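Radska Quilling Paper Strips, 3 mm, Mixed Pack of 400
Item 671 – Paper Craft – Quilling and Rolled Paper

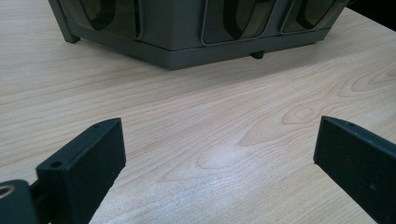
What glue works best with these strips?
A white PVA craft glue that dries clear. Put a small dot on the end of the strip with a pin or a fine-tip bottle and hold the coil closed for a few seconds. Glue sticks don't give a firm enough hold on an edge this narrow.

Product details

Radska strips are cut from solid-core paper, so the color is the same on the face and along the edge. That matters in quilling, where the edge is the part that ends up showing. The paper is heavy enough to stand on its side without buckling but still rolls easily on a slotted tool or a needle tool.

Each pack holds 400 strips in 22 colors. The strips are joined at one end and tear off one at a time. Keep them joined until you need them, as loose strips tangle and pick up creases.

Strip width: 3 mm
Strip length: 11 inches
Colors: 22, assorted
Finish: uncoated, matte
Acid free: yes
Tool included: no

Choosing a width

3 mm is the usual width for cards, gift tags and small framed pieces. If you are making fringed flowers or anything that needs to stand taller, look at the 5 mm and 10 mm packs. Beginners sometimes find 5 mm easier to hold, though the finished coils look heavier.

Using the strips

Tear the end of the strip by hand. A torn end blends into the coil better than a cut one. For a loose coil, roll the whole strip, slide it off the tool and let it open to the size you want before gluing. For teardrops and marquise shapes, glue the loose coil first and then pinch it.

For larger coils, glue two strips end to end and let the join dry before rolling. Dark reds and blues can bleed if the glue is very wet – use less than you think you need.

Storage

Store flat and out of direct sun. The pinks and purples fade faster than the other colors.

Goes well with

Kundanetti slotted quilling tool
Swanepoel fine-tip glue bottle, empty
Zistside circle sizing board, cork back
Radska 3 mm strips, single-color refills

Shipping and returns

Packed flat in a stiff card mailer. Unopened packs can be returned for a refund. Opened packs can be exchanged only if the strips are damaged or a color is missing.

Color list updated 1/10/23. Mustard has replaced pale lemon in the mixed pack. Pale lemon is still sold as a single-color refill while stock lasts.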